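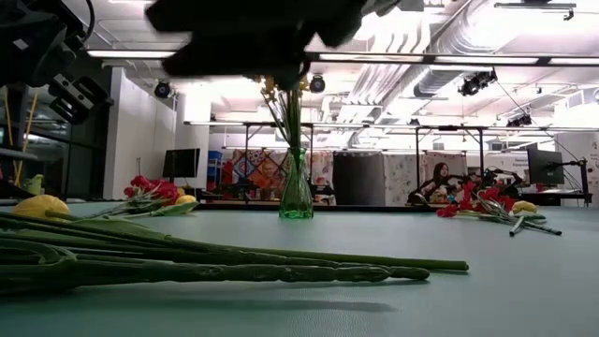
Work on the home visit program continued through the winter with the second half of the Hullari grant. The program brings craft and conversation sessions to older adults in the Bednarek neighborhood who can't easily leave home. We had planned on 12-week rounds, but short days and icy sidewalks made that hard, so we moved to eight weeks with a phone call in between. Flower arranging is still the most requested activity. A green glass vase with a narrow neck, like the one on the table with the small yellow flowers, keeps a few stems upright without foam, and we now buy that shape for every kit. Artificial stems have replaced fresh ones except by request.

Enrollment stands at 50 people, up from 15 at the start of the grant. We made 200 visits in the period. Two visitors left for full-time jobs and one has been replaced. The other opening is posted.

Spending on supplies came to $3,035, slightly over the budget line. Most of the overage was masks and shipping. We would like to cover it from the mileage line, where we are under, and need your approval in writing.

The van is still at the Garel garage waiting on a part. Until it is back, visitors are using their own cars.

The waiting list is closed for now. We expect to open it again in August and will send a short update before then.

Edmund Sobczak
Program Manager
Friday, March 12, 2021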